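Liebe Frau Chaudhry, lieber Herr Chaudhry, liebes Team bei Siddiqui,

der Februar ist noch nicht einmal halb rum und ich habe schon wieder so viel zu erzählen, dass ich den Bericht lieber heute schreibe als am Monatsende (Donnerstag, 12. Februar 2026, für die Akten). Es geht wie immer um das Vormachen per Fernsteuerung in der Simulation, also um Arbeitspaket zwei von Mirkora.

Erst die Zahlen, danach fragen Sie ja sowieso: Geplant waren bis jetzt 500 Vorführungen, wir haben nach dem Aussortieren fast 500 im Kasten. Rausgeflogen sind vor allem die frühen Durchgänge, bei denen wir mit dem Steuergriff noch viel zu hektisch waren. Ich nehme mich da gar nicht aus! Fulgencio Ortuño steuert inzwischen so ruhig, dass wir seine Fahrten als Vorlage für alle Neuen nehmen.

Am meisten Zeit ging in die Wohnräume. In der Küche von Zaldale klappte das Vormachen schnell, aber sobald Fahren und Greifen in einer Aufgabe zusammenkommen, wird es zäh. Man muss das Fahrgestell ordentlich ausrichten, bevor man überhaupt an einen Griff denkt, und genau das vergisst man am Bildschirm ständig.

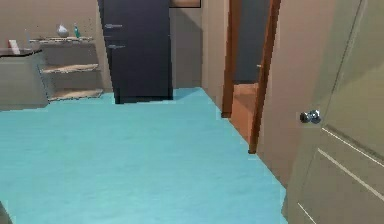
Simulierter Wohnraum mit türkisem Teppich, dunkelblauem Schrank und offenem Durchgang zum Nachbarraum.

Für diesen Raumtyp haben wir 18 Startpositionen festgelegt und fahren von jeder aus dieselben Aufgaben: durch die Tür, an den Schrank heran, etwas aus dem Regal holen. Die Tür ist der Liebling von niemandem im Team — mit dem runden Knauf tun wir uns beim Fernsteuern immer noch schwer, und ich würde diese Aufgabe gern in den nächsten Abschnitt schieben. Wäre das für Sie in Ordnung?

Beim Training mit den neuen Daten (Rechner von Dornine, läuft prima) schafft das Modell die Regalaufgabe jetzt in 13 von 18 Fällen. Das freut mich riesig, im Januar waren es noch 8! Zum Schrank habe ich noch keine Werte, die ich guten Gewissens weitergeben möchte.

Als Nächstes kommen die fehlenden Durchgänge dran, dann ein zweiter Steuergriff, damit wir zu zweit parallel aufnehmen können. Das Angebot dafür schicke ich getrennt, es passt noch ins Sachmittelbudget. Und falls jemand von Ihnen selbst einmal steuern mag: einfach melden, wir richten gern einen Platz ein.

Herzliche Grüße und bis zum nächsten Bericht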